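Everything out before I begin

November was the month when I finally stopped burning the onions. I want to write down how, because a reader asked me under my last post and my answer became too long for a comment.

I learned to cook late. In my parents' home the kitchen was my mother's room, and when I moved abroad I could make tea, eggs, and one rice dish which was correct only if I was lucky. For years I cooked like this: I put the oil in the pan, I turned on the stove, and then I started to look for the garlic. By the time the garlic was peeled, the oil was smoking. I thought it was a lack of talent.

Then I took an evening course with Fidelina Cáceres. She teaches in the back of her own restaurant before it opens for dinner, five lessons, and in the first lesson we did not cook at all. We only cut and placed things. I was a little angry, I must admit, because I had paid for hot food. She gave each of us a recipe for a bean stew with 11 ingredients and we had to have all of them on the table, washed, cut and measured, before she would let us touch the stove. When somebody forgot the bay leaf she did not say anything, she just waited next to the person.

The French name for this is mise en place and you can read very serious articles about it. At home I use a simpler version. I take out everything, I read the recipe to the end (in my second language this is more important, I once mixed up "simmer" and "steam"), and I group the things by when they go into the pan. Onion and carrot are together because they enter together. Spices which enter together are in one small cup. Lemon and herbs stay far away on the right, they are for the end.

My mistake at the beginning was to use a separate bowl for every thing, as in the cooking shows. I had no clean bowls left and after dinner I washed dishes for 30 minutes. Now I use trays. On a tray you can make small piles and it is enough. I have two old ones from Stovley with a high edge, so the peas do not escape, and one flat one that I should throw away but don't.

Some things I still do wrong. I cut the potatoes too early and they become gray, so now they wait in water. I also prepare too much parsley, always. And if I am making only a fried egg I don't prepare anything, I am not crazy.

My friend Mitra Fallahi says that this way of cooking takes longer. We tested it with the same lentil soup, she in her style and I in mine, and she was faster. But she was walking the whole time between the refrigerator and the stove, and I was sitting for part of it with a coffee – and my soup had the cumin in it. Hers did not. She says it was a decision.

Next time I will write about freezing the stew in portions, because Fidelina has strong opinions on this and I don't agree with all of them.

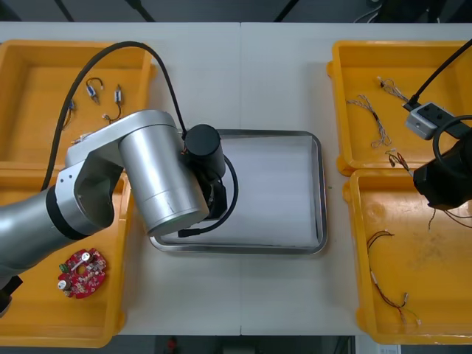

Photo: Mitra Fallahi

Four yellow plastic trays on a white table, with a stainless-steel one between them. I would like a table of this kind very much. Mine at home fits two trays and my elbow.

If you have a good method for keeping cut herbs fresh until the next day, please write it in the comments. The wet paper towel did not work for me.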